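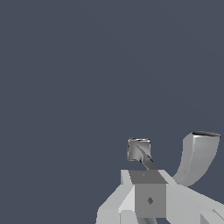
Guadalupe Ventura

If your shop handles bathroom fittings, you already know how fussy polished chrome can be, and you may be wondering what a robot cell for that kind of work should cost you. The Lastero planning package is where we like people to begin. You send us the part, we model it along with the gripper you have in mind, and you get to look the whole thing over on screen before you sign for any hardware at all!

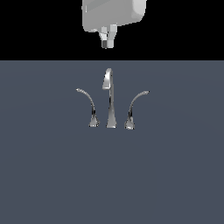 Gripper over a three-piece widespread faucet set, simulated.

A faucet set makes a good first job for planning. The spout is tall and the two levers curve outward, so finger shape and approach height both deserve a good long talk – and that talk is a lot cheaper now than after delivery. The package covers 16 hours with one of our planners (usually Uriel Meléndez, who will happily go over if you get him started on fingertips) and costs $1370, payable within 60 days. If you go on to order a Lastero cell, we take the full amount off your invoice.

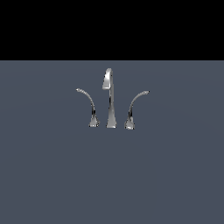 Planning & Budgeting

Please set money aside for spare fingertips, guarding and operator training as well as the arm itself. Buyers tend to remember the arm and forget the rest, and we would love to spare you that second trip to the purchasing office. Send drawings or a CAD file with your order, plus a sample part if you can part with one – the finish matters to us too.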